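I've worked at Rathnayake for long enough to remember when the job was all packing. Orders came down on paper, you filled the box, you taped it. Then the line at Forkenley got its first picking arm and 30 of us were asked whether we wanted to retrain. I said yes, mainly to get off the early shift.

What I do now is still picking things up, only with a gripper in my hand. You squeeze the handle, the fingers close, and the recording goes off to the people who train the arms. We do it in ordinary rooms with ordinary bits and pieces. Soft things and a cardboard box on a bed is a typical set-up.

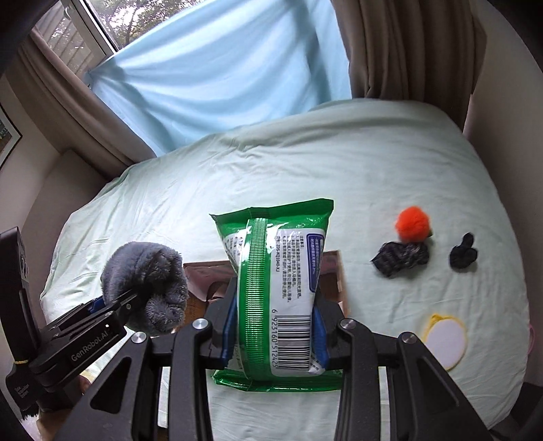
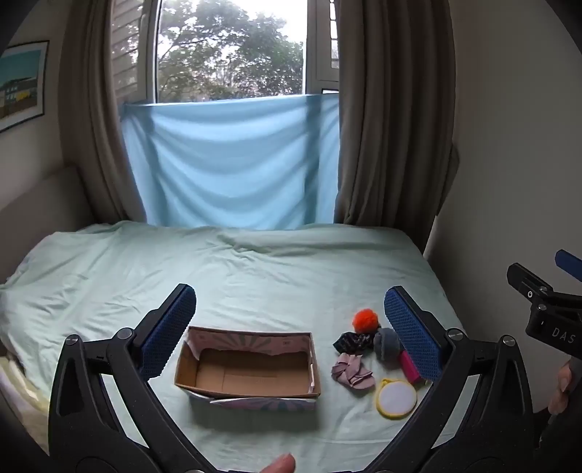 The pay went up a little when we moved over. The work is lighter on the back and harder on the thumb. My target is 224 good recordings a week, and a recording only counts if the checker passes it. Ryan Heywood does our checking and he is fair, but he will send back anything where you rushed the grip. My first week he sent back 19.

I miss the noise of the packing hall a bit. There was always someone to talk to across the bench, and you can't chat much while you're recording. We have started taking our tea at the same time, at half past ten, which helps.

As for the old jobs, the arms at Forkenley now do the small parcels and people still do the awkward ones. Four of the packers left in October and weren't replaced. The rest have been told their hours are safe until the new contract, and the union has asked for that in writing. I'm going to the next meeting and I'll put up what they tell us.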